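Section 5: Care of the table top

5.1 Before first use

The Drollance table leaves our workshop with a matte finish already on it. Leave it unwrapped in the room for a full day before you put anything heavy on it.

1. Remove the card corners and the paper sheet. Do not use a knife on the paper.
2. Wipe the top with a dry cotton cloth, working along the grain.
3. Check the top for transport marks. If you find one, stop here and ring the Wenum service desk on extension 111 before oiling or cleaning.

Note: Small differences in colour between boards are normal. The top will darken a little over the first year, more so near a window. Move lamps and trays now and then so that it darkens evenly.

5.2 Daily cleaning

1. Brush off crumbs and grit first. Grit under a cloth will scratch.
2. Wipe with a cloth wrung out in lukewarm water. One drop of washing-up liquid is enough.
3. Dry straight away with a second cloth.

Caution: No scouring pads, no furniture polish, no spray with silicone in it. Polish leaves shiny patches that can only be sanded out.

5.3 Checking the surface

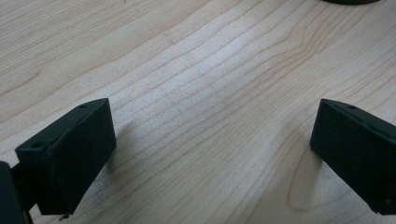

Dull or worn patches are easiest to find with the table cleared and the light coming from one side. Stand at the short end and lower your head until you catch the reflection. On a pale top the light should lie as a soft, whitish sheen with no hard edge, and the grain should still be easy to follow through it, including where the lines bunch into wavy stripes or loop round in an oval. These figures are part of the wood and should not be sanded. A patch that stays flat and grey from every side needs oil - see 5.4.

5.4 Renewing the finish

1. Clean as in 5.2 and leave to dry overnight.
2. Rub the worn patch lightly with the fine Didico pad from the care kit, along the grain only.
3. Put on a thin coat of Dolan clear oil with a lint-free cloth.
4. Wait 20 minutes, then wipe off all that has not soaked in.
5. Keep the table out of use until the next day.

Caution: Oily cloths can catch fire by themselves. Soak them in water and lay them flat outdoors to dry before throwing them away.

Text checked by Uldis Mockus, 13 July 2022. Spare pads are listed under part number 51.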